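Shelving for the Reading Room: A Conversation with Wendy Mellor

The Akpan Library reopened its ground-floor reading room in April, after a winter in which the greater part of the local history collection was held in boxes on the upper level. The new shelving was designed and installed under the direction of Wendy Mellor, head of furnishings at the Lemier Trust, which maintains the building. She was interviewed for the Trust's newsletter by Modupe Olatunji.

Ms. Mellor began with the condition of the old shelving, a set of steel units purchased secondhand from a records office. "They were sound enough, but they were made for archive boxes of one size," she said. "We have county atlases, parish magazines, bound newspapers and a great many pamphlets. Half of every shelf was air, and the atlases were lying flat on the floor of the bay."

The Trust considered replacing the steel with similar units. The decision to use wood was taken after a survey of readers, in which the noise of the room was the most frequent complaint. Every book returned to a steel shelf could be heard at the far tables. Ms. Mellor was careful to add that the carpet and the new door closers have also played their part, and that she would not credit the furniture alone.

The frames were supplied by Hostier, a joinery workshop that had previously made display cases for the Trust. The wood is a pale hardwood, joined from shorter lengths with finger joints. Ms. Mellor was asked whether the visible joints had met with any objection.

"There was some discussion," she said. "One of our trustees would have preferred long, unbroken boards. The cost was considerably higher, and I was concerned about movement. The room faces south and the heating is old. Short lengths glued together tend to stay flatter than one wide board, and I like to see how a thing has been made."

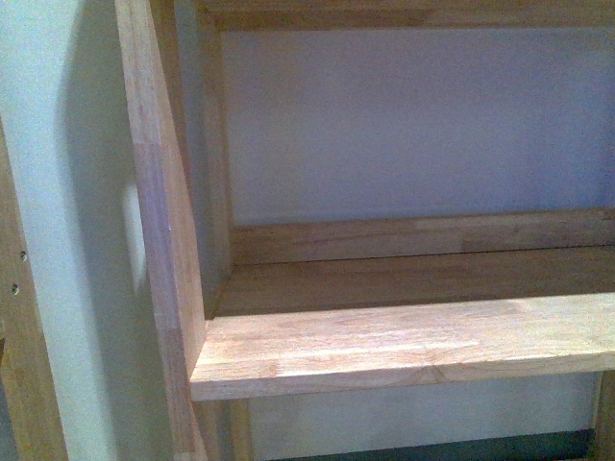
The width of each bay was the subject of lengthy correspondence with the workshop. The first drawings showed bays of 900 millimeters. Ms. Mellor asked for 800, having calculated the load of a full row of bound newspapers. "A shelf that sags by the width of a pencil will be noticed by every reader who sits opposite it," she said. "The additional uprights cost us a little space. I have not regretted them."

The walls presented a separate difficulty. The building dates from a period when plaster was applied generously, and no two corners of the reading room are square. The fitters spent the first morning with a level and a box of packing pieces before any frame was fixed. Ms. Mellor recalled that one bay near the window was taken down and put up again 2 times, and that the gap behind it is still wider at the top than at the bottom. It has been left open.

"We talked about a cover strip," she said. "In the end I decided that a strip would only draw the eye to it. Air can pass behind the books, and our conservator was pleased about that."

Asked about the color of the walls, Ms. Mellor said that the previous shade, a deep cream, had been in place for as long as any member of staff could remember. Several samples were painted on card and moved about the room at different times of day. The staff voted, and the palest sample was chosen by a comfortable margin. It was applied before the shelving arrived.

The books themselves were returned over a period of several weeks. The library's catalogers used the opportunity to check every volume against the register, and 500 pamphlets were found to have no entry at all. Among them was a complete run of the Sernano Mill newsletter, which had been assumed lost. It is now kept with the other trade publications and may be consulted on request.

Ms. Olatunji asked what advice Ms. Mellor would offer to a smaller library planning similar work. "Measure the books first," she replied. "People measure the room, and they are very thorough about it, and then they find that the tallest atlas does not fit. We made a list of the largest item in each class and gave it to the workshop along with the floor plan."

She also recommended that a small amount of the same wood be ordered and set aside for repairs, as the tone of a later batch may not match. The Trust's own supply is stored in the boiler house passage, labeled by bay.

Work on the children's room is expected to follow, subject to funding. The frames there will be lower, and Hostier has been asked to provide rounded front edges. Readers who wish to comment on the draft plans may do so at the main desk, where a copy is available during opening hours.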